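Widerberg Kitchen Sim: data card

Maintainers: Regula Hauser, Aarti Pandey
Release: 2 (November)
Contact: see the CONTRIBUTING file in the main repository

Summary

Widerberg Kitchen Sim is a set of simulated manipulation episodes for single-arm policies. It was collected to test whether conditioning on a short contact history improves knob and handle tasks when the wrist view is partly blocked by the gripper. The method is called Povex in the code and in the config files.

Contents

The release holds 351 episodes over 13 kitchen layouts. Layouts differ in cabinet color, counter texture, appliance models and the placement of loose objects. Each episode stores RGB from the rendered cameras, joint positions, gripper opening, the language instruction and a success flag computed from simulator state. Depth is not stored but can be re-rendered from the saved states with the replay script.

Range layouts

Range layouts have four control knobs on a strip below the cooktop. The knobs are small on screen and look alike, so the instruction names the target by position. Approach poses are sampled in front of the range, and the arm often covers part of the strip.

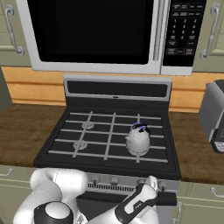

Success is defined on the joint angle of the named knob at the last step. Turning a neighboring knob past the threshold marks the episode as failed, even if the target was also turned. Objects on the grates are dynamic bodies and may be knocked over; this is logged in the field "disturbance" and does not affect the flag.

Collection

Episodes were teleoperated by Leonie Riedl and Vinzenz Aigner using the Irgate interface at the control rate set in each config. Failed attempts were kept when the arm reached the target.

Splits

Two layouts are held out for testing. Do not tune on them. Earlier numbers from release 1 used a random split by episode and should not be compared with the current ones.

Known issues

In 17 episodes the instruction says "left" where the target is "second from left". They are listed in errata.txt and skipped by the default loader.

Knob friction is the same in all layouts. Transfer to real hardware has not been tested.

Replay with a different physics step changes the contact timing and can flip the success flag.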